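The Saturday Round

By nine the robotics club at Grutell had taken over the whole room, and I was so happy I forgot to eat my bagel.

We had one thing left to teach Trornomon before the Elau Cup: the pass. One gripper brings the thing over, the other takes it, and it doesn't hit the floor. Easy for people! For Trornomon it had meant 334 tries since December, and every one of them was in my notebook, with a little star next to the good ones. There were 7 stars.

"Try 335," I said, and my lab partner groaned, because my lab partner always groaned.

I loved that part, the quiet right before. You hold one gripper, somebody else holds the other, and you have to move the way you want the machine to move later, slow and sure, like carrying soup. I thought about soup. I thought about the team from Nikzad, who had some 2000 tries saved already and matching jackets too.

"Closer," I said. "Tiny bit more. Now squeeze!" 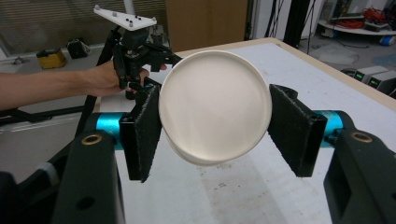
Two grippers, one round white container, and me not breathing.

"Don't let go yet," my partner whispered.

"I'm not!"

"You're thinking about it."

I was, a little. Then I counted to three, out loud, and we both started laughing, and I reached for my pencil with my free hand and drew the biggest star in the book before we had even set the thing down.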